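Notes for my talk, "Why vegetables go bad at home and what we can do"
Community evening, second speaker after Makis Lazaridis

Start slowly. Thank Makis for the part about the market gardens. Say my name clearly, Jolien Prins, and say that I worked 2 years in the storage house at Orero before I came to Perneck. People will ask about this anyway.

First point. A vegetable is still alive after it is picked. It breathes, it loses water, it gets older. In the storage house we never said "fresh" or "not fresh", we said how many days it has left. I would like the audience to think in this way for the next minutes.

Ask the room: who threw away a vegetable this week? Wait for the hands. Do not make a joke, some people feel ashamed about it. Tell them about my own bag of spinach, which I forgot behind the milk.

Second point, the kitchen survey. We asked 101 households in Perneck to write down for one month what they threw away and why. 66 of them returned the paper complete. The most common answer was "I forgot I had it". The second was "it became soft". Explain that these two answers need different solutions, and that tonight I speak mostly about the second.

Third point, cold is not the same for everybody. Carrots, cabbage and leeks like it very cold. Eggplant and cucumber come from warm places, and after many days in strong cold they get brown spots or a watery skin. For two or three days it is no problem. For longer, a cool pantry is often kinder to them – if your house has one. 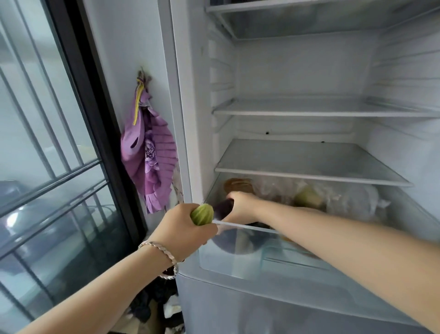

Perneck, December

An eggplant on its way into the crisper, with a small green vegetable in the other hand. Ask who keeps eggplant in the drawer. I do it too, when I will cook it soon. Let people answer before I go on, and repeat the answers for the back rows.

Fourth point, the drawer itself. Many drawers have a small slider. Closed keeps the humidity in, good for leaves. Open lets the air go out, better for apples and pears, which give off a gas that makes their neighbors ripen faster. Speak slowly here, last time at Panganiban I lost the people with the word "ethylene". Say it one time only and then say "the ripening gas".

Fifth point, water. Do not wash before storing, or dry very well. A clean towel in the box with the salad helps. Show the towel from my bag.

If there is time: the Pristik cellar. 47 steps down, no electricity, and the potatoes keep until spring. Tell how the owner turns the apples by hand. If Makis used more than his time, skip the cellar and go to the questions.

Questions I expect: tomatoes (on the counter until ripe), bread (not in the refrigerator), onions next to potatoes (better apart). If I do not know the answer, I say so and write down the name of the person.

Last thing, the survey papers are on the table by the door – please take one home.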